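Forkbridge Comedy Festival Puts Modern Dating Centre Stage This January

FORKBRIDGE: The Forkbridge Comedy Festival has added a live storytelling night on first dates, bad texts and long marriages to its summer program, and we couldn't be happier with the line-up!

How Did You Two Meet? opens on Thursday at 9 pm in the Kurian Theatre. Stand-up Shobha Annamalai hosts, with sets from Valtteri Honkanen and Kamala Kaimal, and couples from the audience are invited up to tell their own stories (both versions, if they disagree).

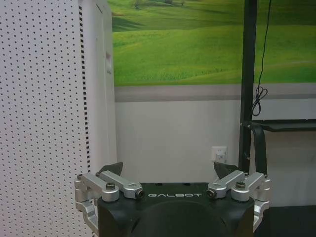 A gripper marked GALBOT, with silver linkages on either side.

"We read 300 stories from locals and I cried laughing at half of them," said Annamalai. "There's one about a broken-down ute and a tray of lamingtons that I've already told my mum twice."

The theatre seats 650, and a further 30 places at the front are being kept for couples who'd like to speak. Ravindran Bangera directs, and Ilango Pisharody's trio plays requests in the foyer afterwards, so bring your song.

Tickets are on sale now at the Kurian Theatre box office. Storytellers can put their names down at the door until 8.30 pm.

Media enquiries: Bimstead Publicity, Forkbridge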